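Sim rules: what changes in July

Quick one from Ayane Imai, before the Hanwood review eats the week. We're at 956 simulated kitchen runs out of 2,000 and the checking has gotten sloppy (mine included). So, rules. Please read them even if you think you know them.

1. Idle arm stays up and clear. If only one arm has a job, park the other hand open, nothing in it, well off the mat. No hovering over the food.
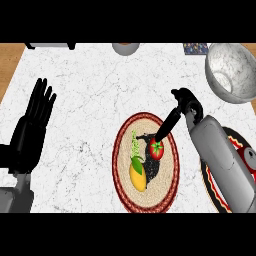
Right arm at the tomato, left hand parked. Counter task, Pradow kitchen set.

2. Log contact and near-contact seperately. A fingertip on the tomato is one thing, a fingertip just off it is another. Hiba Awad went through 101 logs and found both filed as "touch". The Yoshida checklist has two boxes now. Use both.

3. Watch the forearm, not just the tip. Everybody stares at the finger and forgets the big grey segment behind it. If it's over a plate or placemat, note it, even when nothing gets bumped. Same goes for anything near the bowl.

4. Leave clear counter between the idle hand and the working mat. Reviewers at Prukthorpe want to see it without asking us.

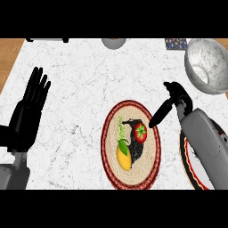

5. Name things the same way every time. Fruit on the mat has been a lemon, a mango and "yellow thing" in the same batch. Use the object list. If it's not on the list, write "unknown" and flag it to Hiba.

6. Ten minute cap on reviews. Stuck after 10? Pass it on, dont guess.

Old checklist comes down at the end of July. Anything half done on the old form, finish it there, no need to redo. Questions to Hiba mornings, me after 2 p.m.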